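How to Set Up a Paper Filing Cabinet (Without Buying a System)

Every October the office supply places start selling "systems." There's one called Jellevari that costs $89 and comes with a booklet, colored tabs and a set of stickers. I read the booklet. It tells you to think about your relationship with paper. I don't have a relationship with paper, I have a water bill and a car title and I want to find them.

So these are the steps I use. They're dull and they take one evening.

What you need

A cabinet or cupboard deep enough for folders to go in without bending. Some stiff plastic folders. A pen that doesn't smear. Skip the label maker. I owned one for years and the tape cost more than the folders did.

Step 1. Empty everything out

All of it, onto the floor or a bed. People will tell you to sort one shelf at a time so you don't get overwhelmed. I've tried that and ended up with two half-sorted shelves and a third one full of takeout menus.

Step 2. Make three piles

Keep, shred, and don't know. Give yourself 60 minutes. The "don't know" pile will be the biggest, and most of it is shred. Manuals for things you no longer own are shred. So are the envelopes the bills came in, which somehow everybody keeps. If you aren't sure how long a tax paper has to stay, look up the rule for your state before you get rid of it. Don't go by what some web page says, including this one.

Step 3. Pick broad names

House, Car, Health, Taxes, School. If a name needs a second line to explain it, it's too narrow. I once had a folder marked "Appliances, Kitchen, Small" and it held a single toaster receipt. Write the name on the front and again on the spine if there's a spot for it. You'll be reading whichever one happens to face you.

Step 4. Load the cabinet

Put the paper in the folder first, knock the bottom edge square on the table, then lower the folder in upright. Use both hands for a full one. The covers on plastic folders like to spread apart at the top, and that's when the loose receipts slide out.

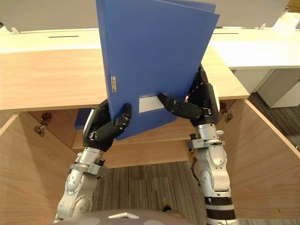
Gareth Dawber wrote in to say standing folders up is a waste of time, that his slump over by spring whatever he does, and that he has stacked them flat in a Crabtree chest for years and can find anything. Fine. I'd still like to see him get at the bottom one in a hurry. The slumping is a fair complaint, though. A bookend at the open side fixes most of it, and a brick does the same job for less.

Step 5. Leave room

Stop when the cabinet is three-quarters full. If you have to push to get a folder in, you won't bother putting it back next time, and it'll live on the counter.

Step 6. The yearly purge

I doubt anyone does a monthly review, whatever they claim. Once a year is enough. Pull each folder, take out what's expired, put it back in the same place.

What about scanning?

Scan if you want. I did it with the Divley app and now I have 89 files called "Scan" with a number after them. The car title still has to be on paper anyway.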